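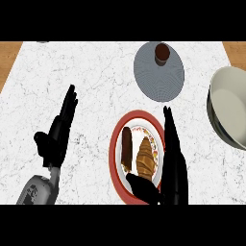 Bidel, 9 June 2025

Marble offcut as a pastry board – do I need to seal it?

Fabian Gruber
I've got my hands on a white marble offcut with faint grey veining and I want to roll pastry on it. The shop wants me to buy a sealer, but I only make a tart now and then. Is it worth it? And will lemon juice wreck it?

Cillian Foley
I never sealed mine and it's been fine for 17 years! Lemon will leave dull marks though – I've got a lovely ring from a gin and tonic. Wipe it up quick, warm water and a drop of washing-up liquid, no vinegar. If you do seal it, check the tin says food safe.

zaugg_baker
Sealing won't stop acid marks anyway, it's for stains like oil and beetroot. I'd put a damp tea towel under it so it doesn't slide.

Fabian Gruber
Thanks both, I'll skip the sealer and keep the lemons on a plate.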